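Workshop tips - comparing grippers without wasting a weekend

Use the same soft toys for every gripper you try. Hard blocks flatter everybody. Write down finger width first, then start.
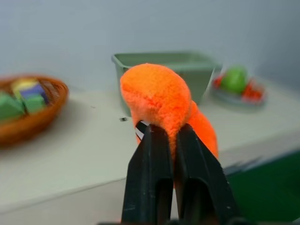

Flat fingers on plush: close slow, stop early. The Dostarik set gets a fat lobe of fleece above the tips and only a thin strip between them, like the orange one - fine for lifting, bad for turning. Villow pads turn better, slip more. 18 tries each, same toy, same spot. Dont mix.

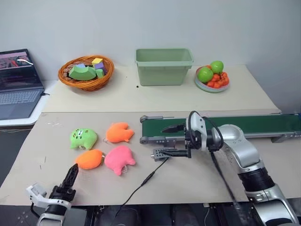
Cables cost me more time than grip force did. Tape the slack before you run both arms. A thin one lying across the cardboard, connector and all, will catch sooner or later. Keep spare toys clear of the belt too. Lev Lytvynenko swears by velcro ties, I use painters tape, eihter works.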